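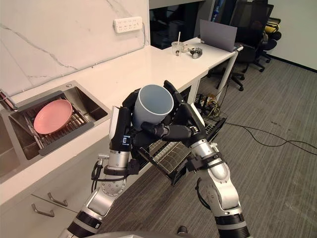
Fig. 1. Two-handed hold on a mug, wire rack underneath, sink to the left.

Handout 4: What the Robot Costs After You Have Bought the Robot

Planning for Lab Equipment, May session

Last time we read the Plomeck quote line by line and agreed that it was a handsome document. It listed two arms, two hands, a controller and a crate. It did not list a sink. Your budget has to, along with everything else in the room that the arms are supposed to work on or plug into.

Start with the task and work outward. Write down one job in one sentence ("move a mug from the rack to the counter") and go through it noun by noun. Mug: buy several, they are cheap and ceramic breaks. Rack: buy two of the same model on the same day, as the store will drop it the week you need another. Counter: measure its height before you order the stand. The Zonirdale group did this in the opposite order and now owns a very good stand.

Sample small-items budget, kitchen task, first term

Mugs, plates, cups: $18
Racks, sink inserts and replacements: $667
Cables, power strips, strain relief: $1,240

Students always assume the last two lines have been switched. They haven't. Racks get expensive when you count the ones you bend, and cable gets expensive when you count all of it.

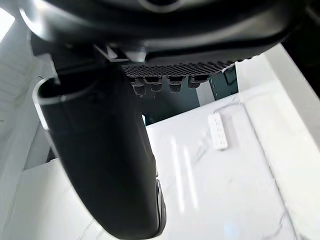

Power deserves its own page in your plan. Draw the room, mark every outlet, and then mark everything that wants one: arms, hands, laptops, chargers, and the kettle somebody will bring in. Ask the building office what each circuit can carry, and get the answer in writing. A power strip adds sockets. It adds no capacity, a point the Barajas purchase order failed to grasp.

Spare parts. Order spare fingers with the hand. A finger bought with the original order travels in the same crate and on the same approval. A finger bought in week 4 needs its own form, its own signature and its own shipping charge, and your project will spend the wait learning about simulation.

Lead times. Take the supplier's date and ask what it counts from. Prustach counts from receipt of deposit, and your finance office counts from whenever it opens the envelope.

For next session: choose one task, list its nouns, and price each one twice, once new and once as a replacement ordered in a hurry. Bring the room drawing too. Pencil is fine. Outlets must be marked, including the one behind the cabinet.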